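4. Do shared containers change how people put things away?

4.1 The claim and where it comes from

The idea that a standard container makes for a tidier room is an old one. Trade catalogues were already making it in 1876, when makers of office fittings promised that a drawer of the right size would cure a clerk of his bad habits. The modern form of the claim is more careful in its wording but asks for much the same trust. It holds that when every container in a store room has the same shape and colour, people return things to the right place more often, and that they do so whether or not the containers are labelled.

We are not convinced. The study most often cited in support is the Vekska report, which followed a single stationery cupboard through one July. The cupboard was fitted with new bins, the staff were told why, and the number of misplaced items fell. It would have been strange if it had not. People who have just been told that their cupboard is being watched tend to shut its doors properly. The report gives no figures for the months that followed, and our letters asking for them were not answered.

Govindasamy's later work is better. Anisa Govindasamy compared store rooms at two sites, Clendus and Dridesach, and took care to leave the staff at both in the dark about the purpose of her visits. She found a small gain at Clendus and none at Dridesach. Her own reading is that the bins helped where the stock was already sorted by use and did nothing where it was sorted by supplier. This seems sensible to us, although it is a reading made after the event, and the Clendus store was also repainted and given better lights in the same period. Anyone who has hunted for a box of staples under a failing bulb will know which change they would rather have had.

4.2 What we looked at

We visited 13 store rooms, all of them in workplaces with a mixed stock of small items. In each we noted the type of container, the presence or absence of labels, and who was allowed to move things. We then asked the people who used the room to fetch and return a set list of items. The list had 26 entries, and five of them were chosen because they had no obvious home: a door wedge, a spare lamp fitting, a roll of tape of an unusual width, a key with no tag, and a single glove.

Our visits ended on Sep 1, 2022. Two of the rooms had changed their containers between our first and second visits, and we have left both out of the comparison. Keeping them in would have made the result look slightly stronger, but for the wrong reasons.

4.3 Results

Matching containers made no clear difference to the return of ordinary items. Labels did. In rooms with labels, people put things back where they had found them with little sign of effort, even when the containers were a jumble of old boxes and biscuit tins. In rooms without labels, people with matching bins did slightly worse than people with odd ones, and several told us that they could not remember which bin a thing had come out of. A red tin with a dented lid is easy to remember. The third of nine equal bins is not.

The plain open bin is the type that the catalogues favour, and it comes in for the most praise in the Nair handbook, which calls it "self-explaining". Figure 3 shows bins of this general kind.

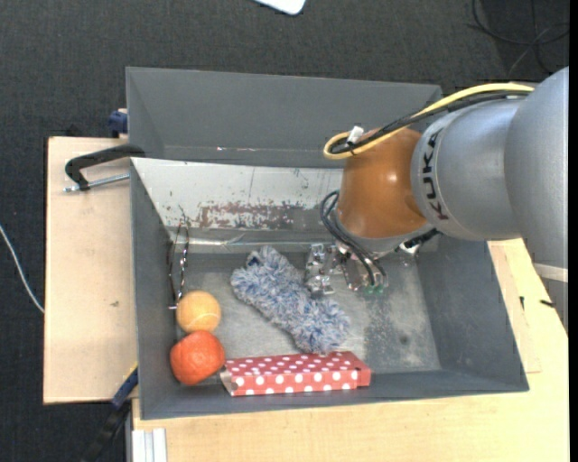 Figure 3. Gray rectangular bins on a pale wooden work surface, one directly behind the other.

The handbook does not say what such a bin explains, or to whom. An open top lets a person see the contents, and this is a real benefit when the bin stands at waist height. On a shelf above eye level it is lost, and in most of the rooms we visited at least one shelf was that high. We also found that open bins drew in strays. The glove and the untagged key were nearly always dropped into whichever bin stood closest to the door.

4.4 Limits

Our sample is small, and the people in it were polite. A few clearly guessed what we were after - one asked if she had passed - and we have no good way of telling how far this shaped what they did. We also saw each room in working hours only, when someone was usually on hand to ask. Whether labels still help in an empty building late in the evening we cannot say.

Nor do we claim that matching containers are useless. They stack well, they are easy to clean, and a broken one can be replaced without measuring the shelf again. These are fair reasons to buy them. The claim that they teach people to be tidy is a separate one, and we could find no support for it in our rooms or in the Vekska report.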